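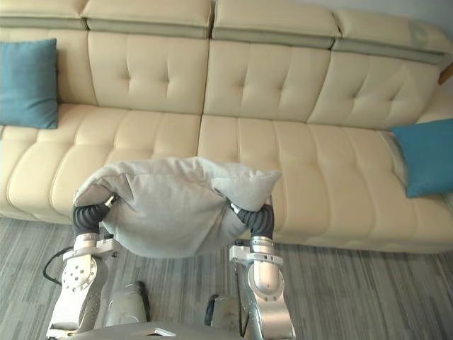
12 min read

Speaker notes: Choosing a sofa you will still like in ten years
Lendthorpe Library, evening talk

Good evening, everybody, and thank you for coming out. Wait for the latecomers to find chairs. Thank Babita Joshi for the tea and for lending me her kitchen scale, which I will be using later on to weigh cushion foam.

Start with my first sofa. I bought it when I was newly married, from a shop called Zeman, and I picked it in the time it takes to eat a sandwich. I liked the color, and that was the whole of my research. By the second winter the middle had sunk so badly that my husband and I rolled toward each other whenever we sat down, which was sweet for a while and then very hard on his back.

Ask the room: who has bought a sofa without sitting on it first? Let people laugh. I have done it twice.

Sitting on it properly. When you go to a store, please don't perch. Take off your coat, sit all the way back and stay there for 12 minutes by the clock. Bring a book! The salesperson will come over, and you can tell them Meenakshi Nautiyal sent you and that you are on page three. Your feet should be flat on the floor. If your knees stick out straight like a child's, the seat is too deep for you, however handsome it looks in the window.

Depth and height. If you are a napper, go deeper. If anybody in the house has sore knees, go higher and firmer. My mother could get out of a high seat on her own until the very end, and she was proud of that, so I always ask people who else will be using the thing.

Leather and cloth. This is where I tend to run over, so watch the clock. Cream leather shows denim dye, and it comes off much more easily on the first day than on the thirtieth. Use a damp cloth and a mild soap, and test it around the back before you go anywhere near the front. Channels and ribs collect crumbs – run the soft brush of the vacuum along them, in the same direction as the stitching. Buttons want a dry paintbrush, the kind you would use on a window frame. Cloth is warmer to sit on in January and much kinder to cats, or the cats are kinder to it, I have never been sure which.

Pass the foam around here. Two pieces, same size, very different on the scale. Let everyone squeeze both. The heavier one came out of a Birodau and had 16 years of family life behind it.

Color. A pale sofa is a lovely quiet thing to build a room around. Blue cushions on cream are an old favorite of mine, and two are plenty if you want some room left for the people. You can change cushions for very little money when you get tired of them.

Measuring. Tell the Buvton story, but keep it short this time. Ordered in April, paid a 1000 dollar deposit, and it got as far as the turn in the stairs. Measure the front door, the hall, the stairs and the turn, and write it all down on one piece of paper. My own doorway is 145 percent of nothing, as my husband likes to say – we had to take the door off its hinges.

Questions. If it's quiet, ask Babita about the recliner. Remind people to leave the foam on the front table on their way out, and that the side door locks at nine.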